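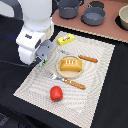
Woven placemat on the black cloth

Miltier Home Forum > Table Linens > Washing woven placemats

tjara
I have a set of off-white woven placemats and one has a coffee ring on it. The tag is gone. Can these go in the washing machine or will the border pucker?

graltness
Cold water, gentle cycle, lay flat. I've washed mine since August and they're fine.

Salim Mussa
I wouldn't. If it's paper or vinyl yarn, the spin cycle leaves creases you can't get out. Dab it with dish soap and a damp cloth, then rinse.

graltness
Mine are cotton and they don't crease. Depends what his are made of.

Salim Mussa
Right, and he doesn't have the tag.

rizvi304
Soak it in a tray for 30 minutes with a spoonful of baking soda. No scrubbing, it fuzzes the weave.

tjara
Snipped a thread from the back and it looks like cotton. Is ironing OK?

graltness
Medium, wrong side up, with a dish towel over it.

Salim Mussa
Still too hot if there's any polyester in it. I stick to low.

tjara
OK, soaking it Monday and then low heat. I'll post how it comes out.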